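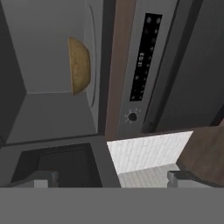 Half a bread roll, one simulated kitchen, 1,414 tries. Birutė Jõgi has spent the spring on a question few dinner guests ask: does a policy do better at oven jobs if its wrist camera is allowed to tilt during training? She let it tilt in 878 of the runs and kept it level in the rest. The tilted policy came out ahead by 35 points on the Zirkero task set, and she would like it known that she bet against it.

Rendered bread costs nothing and never goes stale, so the sweep carries on. Welura gets 2 more kitchens next, with a write-up due in October.

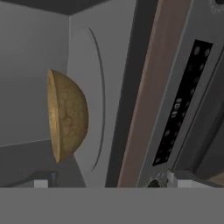 Wrist view in Welura: what looks like the roll, a likely control panel and a kitchen on a slant.

Birutė takes questions by email. Bakers welcome.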